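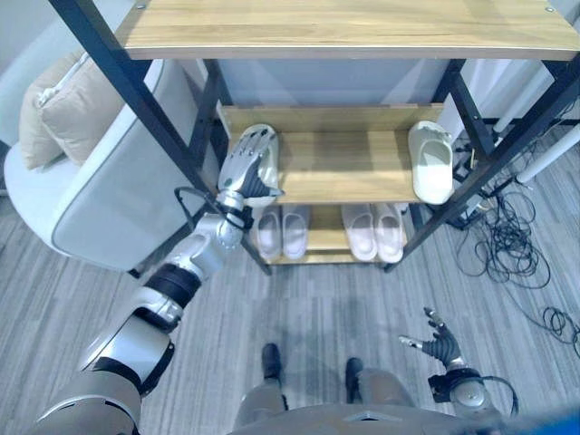

Laxdal, 5 July 2019

Workshop Tips: Preparing a Shoe Rack Station for a Humanoid

The Jundmont Shared Workshop has issued the following guidance for members who work on the household tidying build. It replaces the sheet posted in October and applies to the shoe rack station only. Questions should be addressed to Kittipong Tanasarn, who keeps the bookings for the robot.

The rack

Use an open rack with a metal frame and plain wooden shelves. The hand must be able to come in from the front at an angle, and a rack with doors or a raised lip does not allow this. Tighten all screws before each session and check that the heads on the top shelf are flush. A fingertip that catches on a raised screw will pull the whole rack forward.

Racks that rock on carpet should be leveled with felt pads under the feet. Folded cardboard compresses within a day or two and should not be used.

Placing the footwear

Begin with slides. An open-toed slide with a thick sole gives the fingers a firm edge to curl over, and it keeps its shape under pressure. Soft slippers may stay on the bottom shelf in pairs until the grip settings have been proven on the shelf above.

Leave a wide space between the two shoes of the working pair. Once the hand can take one reliably without touching its partner, the gap may be reduced in small steps. Members have asked whether pale footwear on pale wood is a problem for the cameras. It is acceptable under the ceiling lights, but a desk lamp placed to one side throws arm shadows and should be switched off.

Grip and speed

Start with the grip limit at the lowest setting in the Sokley control panel and raise it until the sole no longer slips. Write the final value on the card. The arm should close on the shoe slowly – a fast approach knocks the shoe back against the panel, and the position must then be set again by hand.

Log files are to be saved every 500 cycles. The finger tendons are inspected at 2000 cycles. The present set stood at 471 when this page was prepared.

Cables and floor

Cable loops at the wrist must be long enough for a full turn of the joint and short enough that they cannot hook a shelf corner. Turn the wrist by hand through its whole range, with power off, before the first run.

Loose cable on the floor should be coiled and moved well clear of the feet. Mekico hook-and-loop straps are kept in drawer 4. Tape does not hold on the striped carpet and leaves residue.

Furniture next to the rack may remain, provided that the free arm can open fully to the side.

Closing down

Return the arm to rest, support the torso, then cut the power – in that order. Wipe the fingertips with a dry cloth.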